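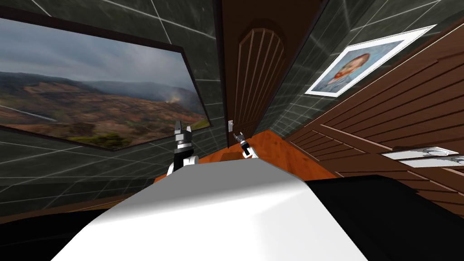 제6장 시연 데이터의 수집

6.1 문 앞에서 시작하기

문을 여는 일은 학습용 과제로 자주 쓰인다. 손잡이를 찾고, 잡고, 돌리고, 당기거나 미는 동작이 한 과제 안에 이어져 있어 어느 단계에서 실패했는지 구분하기 쉽다. 이 장에서는 양팔 로봇이 시뮬레이션 실내에서 문손잡이에 접근하는 과제를 예로 들어, 사람의 조작을 기록하고 학습에 쓸 시연을 골라내는 과정을 다룬다.

예제 데이터는 스코베티(Skovetti) 환경에서 모았다. 조작자는 임희연(Hoi-yan Yip)과 마르티 메켈레(Martti Mäkelä) 두 사람이고, 과제는 모두 14종이다. 타일 벽과 나무 문, 벽에 걸린 그림은 로봇이 다룰 대상이 아니지만 카메라에는 함께 들어온다. 이런 배경을 지우지 않고 그대로 기록한다.

6.2 시연 하나에 담기는 것

시연 하나는 시작 자세에서 종료 신호까지의 기록이다. 매 시점마다 카메라 영상, 관절 각도, 그리퍼의 벌어진 정도, 조작자가 내린 명령을 같은 시각 값으로 묶어 저장한다. 영상과 명령의 시각이 어긋나면 학습기는 이미 지나간 장면에 엉뚱한 동작을 짝짓는다. 수집을 시작하기 전에 짧은 시험 기록을 하나 남겨 시각 값을 확인한다.

문 과제에서는 모두 1857개의 시연을 기록했다. 그중 114개는 종료 신호가 빠져 있었고, 61개는 저장 도중 영상이 끊겼다. 두 경우가 겹친 시연은 없었으며, 모두 학습에서 제외하고 별도 폴더에 남겼다.

6.3 시점의 선택

멀리서 본 영상은 문과 팔의 위치 관계를 알려 주지만, 손잡이 근처의 작은 오차는 잘 드러나지 않는다. 그리퍼 뒤쪽에서 가까이 본 영상에서는 벌린 두 손가락과 손잡이 끝의 둥근 부분이 한 화면에 들어와, 둘 사이가 얼마나 어긋나 있는지 비교할 수 있다. 대신 손잡이가 화면 위쪽에서 잘리기 쉽다. 예제에서는 두 시점을 모두 저장한다. 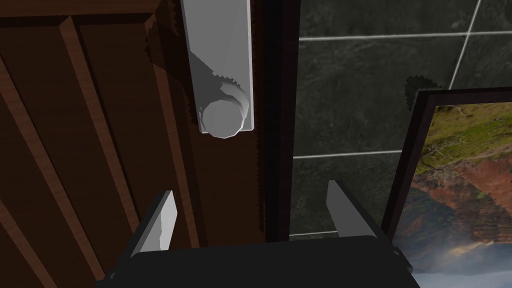
실패한 시연도 보관해야 하는가?

보관한다. 모방 학습의 기본 훈련에는 성공한 시연만 넣지만, 실패 기록은 성공 판정기를 훈련하거나 수집 절차의 문제를 찾을 때 쓴다. 다만 성공과 실패 표시는 기록 직후에 조작자가 직접 붙여야 한다. 나중에 영상만 보고 붙인 표시는 조작자의 의도와 다를 수 있다.

6.4 시작 자세의 변화

같은 자세에서만 시작한 시연은 수가 많아도 좁은 범위의 상황만 가르친다. 매 시연 전에 몸체의 위치와 방향, 두 팔의 높이를 정해진 범위 안에서 무작위로 바꾼다. 범위를 정하는 방법과 기록 양식은 다음 절에서 설명한다.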